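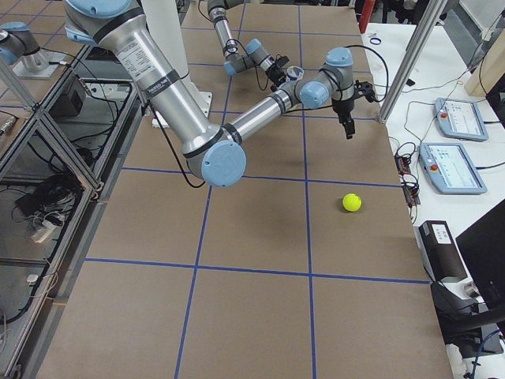
The cardboard top with the blue tape on, tennis ball in one of the squares.

How do I keep tape lines stuck (and straight!) on a cardboard table cover?

Posted by Samuele Zanetti, Apr 7, 2024
3,633 views

Hi all, first time posting in Workbenches & Tables, I usually just read the paint threads. So I covered my big table in flat brown cardboard and then put blue tape down over it to make squares, two strips going one way and three going the other. I love it. I use it for sorting out the toy bins and the garage stuff before we give things away, each square is one destination, and it has made the whole job so much faster than my old system of piles that slowly turned into one pile.

My trouble is the tape. The first set I put down looked great for maybe a week and then the ends started curling up, mostly on the side where people lean their sleeves. I pulled one strip to redo it and it took the top layer of the cardboard with it, so I had this ugly fuzzy stripe and nothing wanted to stick to it after that. I ended up swapping that whole sheet for a new one, which was fine, I get the cardboard free from the appliance place in Irport, but I don't want to do that every month!

Also getting the lines straight was a pain. I did them by eye with the long roll and my daughter holding the other end, and we had to lift and re-lay the middle one over and over, which I'm sure did not help the stickiness any. I want the squares fairly big so that a shoebox fits inside one without sitting on a line.

What I'd like to know:
Is there a way to stop the ends curling without gluing everything down for good? I do want to be able to change the squares later.
Can I put something on the cardboard first so the tape grips better but doesn't rip it?
Any easy trick for straight lines on a table this size? The only ruler I own is a school one.

I asked at Ruggiero Hardware and the guy sold me a can of Plornix spray, which I have not opened yet. Should I?

Thanks in advance, sorry for the novel.

mudroom_marge
1,278 posts

Oh I have done so many of these! I run the sorting table for our church sale every November and we tape off cardboard exactly like this, so here is everything I know.

First the curling. Take the strip past the edge of the table and fold it under. Don't stop it on the top. A tape end lying flat on cardboard is going to catch a sleeve sooner or later, but if it goes over the side and a few inches up underneath, you can lean on it all day. If your cardboard doesn't reach the edge, then wrap the tape around the edge of the cardboard itself before you lay it on the table (lift the sheet, fold the tape under, put the sheet back down).

Second, wipe the cardboard before you tape. Dry cloth, no water! Cardboard off a warehouse floor is covered in fine brown dust, you can't really see it until you run your hand across it, and the tape sticks to the dust and the dust sticks to nothing. I think this might be most of your problem to be honest with you.

Third, press it down hard once it's where you want it. I use the back of a spoon. Go from the middle out to the ends. An old gift card is good too if your spoons are all in the dishwasher like mine.

About pulling it up later: slow, and fold it back flat over itself so it's almost lying down as you pull. If you yank it straight up you will get the fuzzy stripe every time. Warm it with a hair dryer first if it has been down a long while, that loosens it a good bit.

For straight lines you want string. Measure in from the corner on both sides of the table, make a little pencil tick at each one, tape a string tight from tick to tick, and run your blue tape along the string. Then pull the string off. You don't need a long ruler at all, your school one will do for the ticks. And do all the strips going one way first, then the ones that cross. Trust me on that order, I have tried mixing them and you lose track of which tick belongs to what.

I make mine 50 centimeters on a side, my husband is from over there and all our tapes are in centimeters, and that takes a shoebox with plenty of room for your hands. Smaller than that and people start stacking things on the lines and then you're back to the one big pile.

Good luck and have fun with it, it's such a satisfying thing to have set up!

Greg T.
70 posts

just use a marker. tape always comes up. fat black marker and a straight board, done in five minutes, flip the cardboard over when you want different squares

tallpinehouse
412 posts

I'd leave the Plornix shut for now. I've used a can of it on picture mats and it's strong stuff, good for paper you never plan to move. You said you want to change the squares, and with that under the tape you'd be tearing up cardboard for sure.

What I did on my own table was brush a thin coat of Vindotum over the cardboard first, the clear matte one in the short tub. One coat, let it dry overnight with some books on the corners (it will try to curl while it's drying, mine bowed up like a potato chip on the side I forgot to weigh down). After that the surface is a little harder and less furry, so the tape sits on top of it and peels without bringing the paper along. Try it on a scrap first. Different cardboard soaks it up differently, and I had one thin sheet that just drank it and went wavy.

I agree with marge about dusting and the spoon. I only half agree on the string. It works, but on a long table mine sagged sideways when I brushed against it, and I didn't notice until I had two strips down. I had better luck with the factory edge of another piece of cardboard, a nice long one, laid along the pencil ticks like a giant ruler. You've already got a free supply so it costs you nothing.

Greg's marker idea is fine if you know your squares are final. I like tape myself, I can feel the line with my hand when I'm reaching across for something and not looking.

One more thing I'd do is cut a few small squares of the same tape and stick them on the side of the table, for patching. When an end does start to lift, put a patch over it the same day. Once dust gets under there it won't go back down.

Samuele Zanetti

Thank you everybody!! Folding the ends under never crossed my mind. I wiped a spare sheet with a dry cloth like marge said and the cloth came up brown, so yes, dust. I'm going to do the tub stuff on a scrap this weekend and leave the spray closed, I think Ruggiero will take it back with the receipt. Marge, did you mean the string stays down while you press the tape with the spoon, or does it come off before?

mudroom_marge

Off before! Lay the tape lightly, pull the string, then spoon.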